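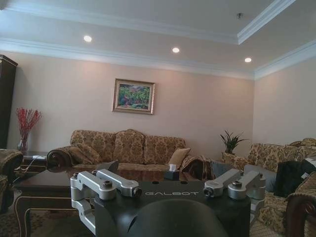 Kojo Lamptey thinks the score was fair, and he wants that on the record before anybody starts complaining. The bull kicked, the bull turned back, the kid stayed on. Give him his number and open the next gate.

I have watched the tape of that ride more than I care to admit, and I still don't see it. The bull, a big brindle named Griklow, made one honest jump out of the chute and then went flat down the fence like he was headed for the truck. The rider sat up nicely. The crowd in Dunmore stomped on the bleachers. The judges paid him like he had climbed a burning building.

Dunmore has been on the summer circuit for 9 seasons, and for most of them it was the stop where good riders went home mad. Scores ran low. The dirt was deep, the bulls were rank, and you earned what you got. Then the Trodura Series took over the date, put up a bigger screen, moved the start to 7 p.m. and began selling the place as the town where big scores happen. Since then, big scores have happened.

You can call that better bulls. The series does. Its people will tell you that the stock contractors are breeding stronger animals than they were ten years ago, and I believe them. I have stood behind the chutes and felt the boards move. But better bulls ought to mean more riders in the dirt, and that part of the story never seems to make the broadcast. This May the short round had 9 riders, and only two of them failed to hear the buzzer. A round like that used to make people ask who had picked the pen.

Lamptey, who hears this speech from me every spring, has an answer ready. Riders train now, he says. They lift, they stretch, they watch film on their phones between sections. In his day a man warmed up by finishing his coffee. He isn't wrong, and I'd like the argument better if it explained why the same riders look ordinary when they leave Dunmore. Three weeks later at Wokach, on a hot afternoon with half the seats bare, the seven men who had covered in that short round got on again. Two made the whistle. Neither score would have made the highlight reel.

Wokach drew 863 people that afternoon. I mention it because the crowd is part of the score whether the rule book says so or not. A judge is a person standing in an arena with a clipboard and two ears. When a full house is on its feet at the six-second mark, I doubt that the last two seconds get looked at very hard.

Then there's the money. A seat near the chutes at Dunmore now costs almost $279 once the fees go on, and for that price people expect to see something. They don't want to be told that a ride was decent, that the bull had an off night, that the fair mark is a number in the low eighties. I don't blame them. I blame whoever decided that an 82 was bad news.

The series says it will try out a fourth judge next year, with the high and low marks thrown away. Fine. I've seen four people be wrong together before. What I'd want is the raw marks posted after every ride, bull and rider split out, each judge by name – the way some of the little county shows already do it on a whiteboard behind the beer stand. I asked about it in Dunmore and was told it had been discussed.

Lamptey says I'm asking for trouble, and that people who come to see bulls don't want to read a whiteboard. He may be right about that too. He read it, though, the whole time we were in line.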